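Greltora Youth Skills Programme
Progress report to the Flesard Fund
Reporting period: May to October 2021
Prepared by Rajitha Gunawardena, Programme Manager

1. Purpose of this report

This report covers the second funding period of the programme, which offers volunteering, physical, skills and expedition activities to pupils aged 14 to 18 in four partner schools. It sets out enrolment, completion, spending and the matters on which we need a decision from the Fund.

2. Enrolment and completion

The target for the period was 300 enrolled pupils. At the close of the period 435 names had been put forward by the schools, and 300 places were filled. The remaining names are held on a waiting list, ordered by date of application.

Of those enrolled, 199 have completed the volunteering section and had it signed off by an assessor. The physical section is behind this figure. Two schools lost access to their sports halls during the summer term, and their pupils were allowed to log outdoor sessions instead. Those logs are still being checked.

Pupils who joined late in the period are not expected to finish any section before spring and should be left out of any comparison with last year.

3. Expeditions

Practice walks took place at Urnon in groups of up to seven, each with one supervisor and one assessor. One group was withdrawn on its second day after a forecast of high winds and will repeat the walk. No injuries were reported that needed treatment beyond basic first aid.

Tent stock is adequate. Stoves are not — 20 were ordered and the supplier has delivered part of the order only. We have asked for a delivery date in writing.

4. Staffing

The assessor post based at Yap was vacant for the first nine weeks. It is now filled on a part-time contract to the end of the school year. The saving on salary has been moved to transport, as agreed with the Fund's grants officer.

5. Skills section

Pupils choose one skill and follow it for three or six months. Cookery, first aid and music remain the most popular choices. Computer maintenance was added this year at the request of two schools, and its first term plan has been approved. It covers the names and purpose of the main parts, safe handling, and basic fault finding. 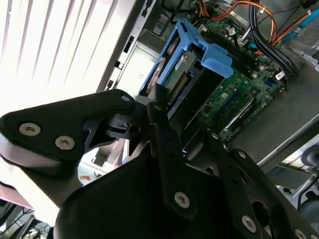
Figure 1. Open desktop computer tower.

Take-up of the new option will be reported separately once the first group has submitted its log books.

6. Spending

Spending is within budget on all lines except transport, where coach hire to Urnon cost more than planned. The salary transfer described in section 4 covers the difference. No further transfer is requested.

7. Decisions requested

(a) Approval to carry the unspent part of the equipment line into the next period, pending delivery of the stoves.
(b) Confirmation that outdoor sessions may count in full towards the physical section.
(c) A view on whether waiting list pupils may be offered places as others complete, or must wait for the next intake.

A reply on (b) is needed first, as the schools cannot close their records without it.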